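# Clullora Quilt and Bedding Library - progress report, spring round

Jun 4, 2026
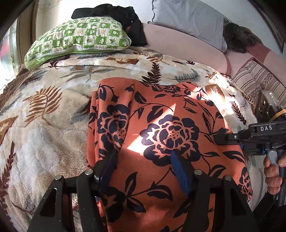 ## Where we are

Hello Neville, and thanks for being patient with me! I know you asked for this before the end of spring and I've slid past that a bit, but I'd rather send you a report with the Torres Street numbers in it than one with a hole in the middle.

The short version is that the library is open, people are borrowing, and the Lamberg grant has been spent more or less the way we said it would be. The longer version has a leaky water heater in it, so get yourself a coffee.

When you signed us off we had a name, a back hallway and a lot of blankets in garbage bags. Now we have proper shelving, a sign-out book, a phone line that gets answered (mostly by me) and 30 households on the list. Most of them are families moving into an unfurnished place with almost nothing, and they take a full set: sheets, a blanket or two, a top cover, pillows if we have decent ones. They keep it as long as they need it. Some sets come back, some don't, and we budgeted for that from the start.

## What went well

The bright stuff goes first. I had it in my head that people would want plain white and gray, the hotel look, and I spent a good part of the first order on exactly that. Wrong! Big flowers, orange, navy, anything plush - out the door the same day. One mom told me her daughter had slept in four different places since Christmas and this was the first time she'd picked her own bedding. I've changed the buying list to match, and the plain sets now go mainly to the men's house on Hustard Road, where they're perfectly happy with them.

The mending evenings have been a nice surprise too. They weren't in the application. A few borrowers asked if they could fix a torn hem before bringing something back, I said sure, come by and use the machine, and it grew from there. We've got 5 regulars now, plus whoever drifts in. They've saved us a fair pile of top covers that I would have cut up for rags. Somebody always brings food and I always end up with crumbs in the bobbin case.

The referral form works. It used to be two pages and now it's half of one, and the school social workers have stopped calling me to ask what box nine means.

## What didn't go so well

The water heater at the Hustard Road laundry room gave out in March. We'd been washing everything there for free, which was a big piece of the original plan, and suddenly we had nowhere to wash. I moved everything over to the laundromat on Torres Street and paid by the load until the repair was done. The owner let us have the two large machines early in the morning before he opened, and he was very kind about the lint. It still cost us $700 we hadn't planned on.

I covered that by putting off the second rack for the front room. The first one holds what we have for now, if you don't mind things being stacked a little high. I'd like to buy the second one in the fall.

Pillows are a headache. People donate them with the best intentions and I can't use most of them. I've started saying no at the door, which I'm bad at, so there's a sign now and I point at the sign.

I also promised you a Saturday-style open house for the neighborhood and it hasn't happened. I kept waiting for the room to look finished. I'm going to stop waiting and just do it with the boxes showing.

## Money

Ruoxi Su has gone through the books with me and her spreadsheet is attached separately. In everyday terms:

- Shelving, labels and bins came in a little under budget.
- New bedding is on budget, though the mix is different from what we listed (see above about flowers).
- Laundry is over by the $700, all of it from the Torres Street weeks.
- The front room rack is unspent and moved to fall.
- Phone and printing are small and boring and fine.

I'd like your okay to carry the rack money forward. If that needs a separate form, send it over and I'll fill it out this week, I promise.

## Who's using it

Of the 30 households, 23 came to us through schools or the housing office. The rest heard from a friend or walked in. I'm pleased about the walk-ins - in the application I said we'd depend entirely on referrals, and I think that was too cautious. You asked last time whether people were embarrassed to borrow bedding. A few are, at first. I've found it helps to leave them alone with the shelves and go make tea.

We're short on twin-size fitted sheets and long on king-size everything. If anyone at Lamberg is clearing out a kid's room, you know where I am.

## Next few months

First job is the open house. After that I want to get the mending evenings onto a regular schedule, with a second sewing machine if I can find a used one that doesn't eat thread. Ruoxi wants a better way to track what's come back, and she's right, the sign-out book has coffee on it and two pages are stuck together. We're going to try index cards before we try anything with a password.

I also want to put in heavier blankets before it gets cold, while they're cheap. There's money left in the bedding line for that, and if you see a big order go through in August, that's what it is.

Come see us when you're next out this way. The back door sticks, so push hard or call me from the lot and I'll come let you in.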